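4.2 Clearing a table

The second task follows the protocol of Rallis, with one change: items are no longer laid out on a grid. The operator leaves the table as a household might leave it after shopping, and the policy must decide what to pick up first. We trained on 1000 demonstrations recorded with hand-held grippers in lived-in rooms, and tested on the Drummond arm in 17 layouts. A trial ends when every item has been put away or when 2 grasps in a row have failed.
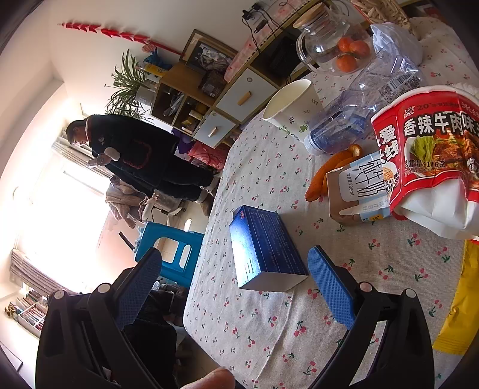 Figure 3. Table-clearing demonstration, recorded from the hand-held gripper. A blue box lies between the fingers; other groceries are further up the table.

Rigid boxes gave little trouble. The Lotov baseline and our own policy both lifted them reliably, even on patterned cloth. Soft and light items were harder – a paper cup on its side tends to roll when one finger touches it before the other, and plastic bags fold under the pads. Our policy cleared the whole table in 50 per cent of layouts. Most failures came from a poor choice of order, where an item was pushed against its neighbour and could no longer be gripped. We return to this problem in Section 5.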